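Priden House -- Room and Laundry Safety Checklist
Bedroom and clothes-folding section, with comments
Completed February 14, 2018

A few words before the list. This is the long version of the checklist, the one with room for remarks, and I've made full use of the room, as those of you who have read my earlier ones will have expected. The short version (one sheet, boxes only) hangs inside the linen closet door on the second floor and is perfectly fine for the weekly walk-through. This one comes out twice a year, once in the dead of winter and once in May, when the windows are open and everybody feels more like moving furniture.

Marks used: OK means fine as found. FIX means something needs doing and I've said what. WATCH means it's fine today but I would like somebody to look at it again before May.

Bedrooms checked on the Flores side of the house. The Kanddale side has its own sheet and its own set of troubles, and I'll get to those separately.

SECTION 1. GETTING IN AND OUT

1.1 Door opens all the way without hitting furniture -- FIX
The dresser has crept over again. It's only a couple of inches, but the door now stops against the corner of it, and a person carrying a full basket has to turn sideways to get through. Please push it back to the wall and put the felt pads under it while it's tipped. The pads are in the drawer with the spare light bulbs.

1.2 Clear path from bed to door, lights off -- OK
I walked it in the dark, in socks, which I recommend to everyone who fills out one of these. Nothing underfoot. The wastebasket used to sit right in the way and I'm very pleased to see it has found a home beside the desk.

1.3 Rugs lie flat, corners down -- WATCH
The small rug by the window has one corner that curls. I pressed it down and it stayed down for as long as I was in the room, but that doesn't mean much. If it's up again next week, use the double-sided tape. If the tape gives out as well, roll the rug up and take it downstairs, and we'll manage without it.

1.4 Window opens and stays open by itself -- OK
Stiff, but it holds. A little candle wax along the track would do it good.

SECTION 2. HEAT, CORDS AND LIGHTS

2.1 Smoke alarm sounds when tested -- OK
Very much so. My apologies to whoever was napping.

2.2 Nothing cloth within three feet of the heater -- FIX
There was a towel hung over the back of the chair, and the chair was close enough to the heater that I moved both of them on the spot. I know it's cold, and I know how nice a warm towel is when you come out of the shower! Please use the rack in the bathroom all the same. I've marked this FIX even though it was put right while I was there, so that it will be read.

2.3 No cords under rugs or pinched behind furniture -- OK
The lamp cord now runs along the baseboard. Many thanks to whoever did that, it looks tidy and I can stop fretting over it.

2.4 Lamp bulb is the right wattage for the lamp -- OK
Checked against the sticker inside the shade.

2.5 Iron is off, unplugged and cool before it is put away -- WATCH
Iron was unplugged and standing on its heel on the shelf, cord wrapped loosely. So far so good. The ironing board, though, has a catch underneath that doesn't always click, and a board that folds up on its own with a hot iron on top is about the last thing we need. Push the catch in with your thumb until you hear it. There's a line in the repair book for a new board and I've put down $205 for that along with the drying rack.

SECTION 3. THE BED

3.1 Bed frame steady, no loose bolts -- OK
I gave it a good shove from each side and then sat down on it rather hard. Not a squeak.

3.2 Bedspread clears the floor on all sides -- OK
The cat bedspread is still my favorite in the house and I'll be sorry when it wears out. Last time it was hanging down on the door side, where a heel could catch in it. Now it's been pulled up properly and tucked at the foot.

3.3 Bed used for folding only when made -- OK
This rule was mine, so I suppose I should defend it. Clothes folded on an unmade bed get mixed up with the sheets, the sheets get pulled to the floor, and then there's something to trip on. Make the bed first, smooth the spread with your arm, then bring the basket in. It takes two minutes and the folding goes faster for it.

SECTION 4. CLOTHES, BEFORE THEY'RE FOLDED

4.1 Pockets emptied -- FIX
Over the winter we've had a lip balm, a set of keys and a good many tissues go through the wash. The lip balm was the worst of the lot. Hooded sweatshirts with the one big front pocket are the usual offenders, as things slide to the side and feel like part of the seam. Put your whole hand in, all the way through and out the other side.

4.2 Hood strings checked -- WATCH
Long strings catch in drawers, in the dryer door and on doorknobs. For anything a child will wear, take the string out altogether, it won't be missed. For the grown-ups, pull both ends even and tie a flat knot well back from the tip. If a hood has no string to begin with, mark it OK and go on.

4.3 Zippers closed, snaps fastened -- OK
An open zipper scratches the drum and your knuckles too.

4.4 Heavy items laid out flat and looked over before folding -- OK
Lay each one out by itself and keep the finished pile up toward the head of the bed, well away from where you're working. Open the sleeves out so that nothing is bunched inside them, and run your palm down the middle from the neck. You're feeling for pins, tags, burrs and anything stiff. I find it a restful sort of job, especially with the radio on. 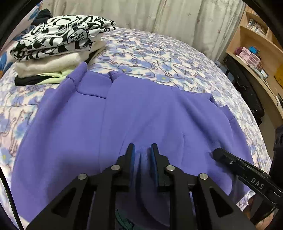

Item 4.4. Purple hooded sweatshirt spread out on the cat bedspread, folded clothes stacked behind it.

4.5 Fully dry at the thick parts -- WATCH
Ribbing and hoods are the last to dry, and a sweatshirt can feel fine at the chest and still be clammy up at the neck. Pinch the thickest part of the hood between two fingers and wait a moment. If there's any doubt, hang it over the rack until supper. We lost a whole shelf of winter things to mildew a couple of years ago on the Kanddale side, and the smell never did come out of the closet.

4.6 Folded hood-down -- OK
Not a safety item, I admit, and it has no business being on this list. Sleeves in, hood down over the sleeves, then fold up from the bottom. The pile stays level that way, and a level pile doesn't slide off onto the floor when somebody sits on the end of the bed. So perhaps it's a safety item after all.

SECTION 5. PUTTING THINGS AWAY

5.1 Heavy clothes in the bottom drawers -- FIX
Sweatshirts, jeans and blankets go low. T-shirts and socks go high. I found it the other way around in two of the dressers, and when I pulled the top drawer all the way out on the taller one, the whole thing leaned toward me. I didn't care for that at all.

5.2 Tall dressers fastened to the wall -- FIX
See above. The strap on the taller dresser had been undone, I think for painting, and not done up again. I've left a new Pretance strap kit on top of it with the screws taped to the packet. Please find the stud first. Until that's done, open one drawer at a time.

5.3 Drawers stop before they fall out -- OK
All of them do, even the sticky one.

5.4 Closet shelf not overloaded -- WATCH
There's a slight bow in the middle. The spare quilts are heavier than they look, and three is as many as I'd want up there. There's plenty of space in the hall chest.

5.5 Nothing stored above shoulder height that takes two hands to lift -- OK
The suitcase came down in the fall and has stayed down. Thank you!

5.6 Step stool present, rubber feet all there -- OK
It's behind the closet door. Please don't stand on the desk chair. It has wheels.

SECTION 6. LAUNDRY ROOM, QUICK LOOK

6.1 Lint trap cleaned after every load -- FIX
There was enough in it to stuff a small pillow. I've put the little wastebasket right beside the dryer so there's hardly a step to take.

6.2 Dryer hose not crushed, vent flap moving outside -- OK
Went out in my coat to look. The flap lifts nicely and there was no snow packed against it.

6.3 Detergent capped and on the high shelf -- OK
The cap was on tight. The shelf itself could use a wipe.

6.4 Floor dry, no drip under the washer -- WATCH
A damp patch no bigger than a saucer at the back left foot. It may only be from the mop. I've laid a sheet of newspaper there, so please leave it be, and if it's wet when you next run a load, write the date on the sheet by the door.

6.5 Baskets sound, handles not split -- OK
One handle had a sharp edge and I've wrapped it with tape. A basket should be filled to the rim and no higher, so that you can see the stairs over it.

TO BE DONE BEFORE THE MAY CHECK

Dresser pushed back from the door, felt pads on (1.1)
Chair kept away from the heater (2.2)
New ironing board and drying rack bought (2.5)
Pocket check added to the card over the washer (4.1)
Heavy clothes moved to the low drawers (5.1)
Wall strap fitted on the taller dresser -- this one first, please (5.2)
Lint trap reminder taped to the dryer door (6.1)

If you finish one of these, put your initials and the day next to it on the copy in the kitchen. If you start one and get stuck, leave a note there too, and leave the tools where they are so the next person can pick up from where you stopped. The drill is charging on the shelf over the boots.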